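Chapter 7
Choosing a Gripper Before You Choose Anything Else

I spent most of one December arguing with Grigore Rusu about fingers. We had an arm, a Manole, which we both liked, and we had money for one gripper to go on the end of it. Grigore wanted the Clorker, a plain parallel-jaw thing with two flat pads and a decent motor. I wanted the Skasum, which has three soft fingers that curl round whatever you put between them. We argued in the corridor and over lunch, and at one point by leaving notes on each other's monitors. What we didn't do, for far too long, was run a test.

So this chapter is about running the test. By the end of it you should be able to take two or more grippers, put them through the same set of tasks on the same arm, and say something sensible about which one suits your job. You'll need the grasp vocabulary from Chapter 4 (force closure, approach vector, pre-grasp pose) and a simulator that lets you swap end effectors without rebuilding the whole world. We use Prumum, but most of the others will do.

7.1 Start with the room

When Grigore and I finally sat down to it, we began with a list of objects. This was a mistake! A mug floating in empty space can be approached from any side you fancy, and both grippers will pick it up beautifully. Put the same mug under a shelf with a wall behind it and you suddenly care a great deal how wide the gripper is, how long it is, and where the wrist has to go to get it there. Zamfira Neagu, who built most of our test worlds, took our list away and came back with a kitchen.

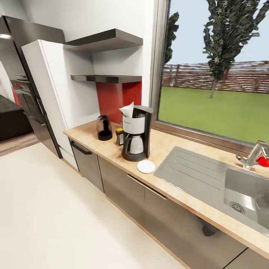
Grippers get compared on payload and stroke because those are the numbers printed on the data sheet, and I'd like you to get into the habit of asking about clearance first. Clearance is the free space left round the gripper, at full opening, along its whole approach to the object. Take the small bottle with the yellow cap, tucked in between the jar and the coffee maker. Two flat pads can come down from above with one in front of the bottle and one behind, so the Clorker only needs the wrist turned the right way. The Skasum spreads its fingers in three directions, and whichever way you turn it at least one of them wants to be where something else is standing. The white plate near the front of the counter is a different sort of nuisance. It lies flat, so there is hardly any edge to get hold of, and a grasp from above has to open wider than the whole plate or give up and try the rim.

Notice that I haven't mentioned weight yet. We'll come to it in 7.4.

7.2 What we measured

We settled on 10 tasks and kept them the same for both grippers. For every attempt the planner wrote down one of 3 results: no collision-free approach found, approach found but grasp failed, or object lifted and held. Please keep the first two apart. We lumped them together in our first batch of 257 attempts, called them all failures, and then had no idea whether to blame the fingers or the planner. Those runs had to be thrown away, and Grigore still brings it up.

The second batch came to 674 attempts, and it's the one we work through for the rest of the chapter. Start poses were shuffled a little each time, the arm and the controller gains were left alone, and the friction values were fixed before either of us had seen a result – Zamfira insisted on that, knowing the pair of us.

Before you read on, pick one object from your own kitchen and sketch two ways of approaching it, one from above and one from the side. Mark where the wrist would be in each. Keep the sketch, as you'll want it for the exercise at the end of 7.3.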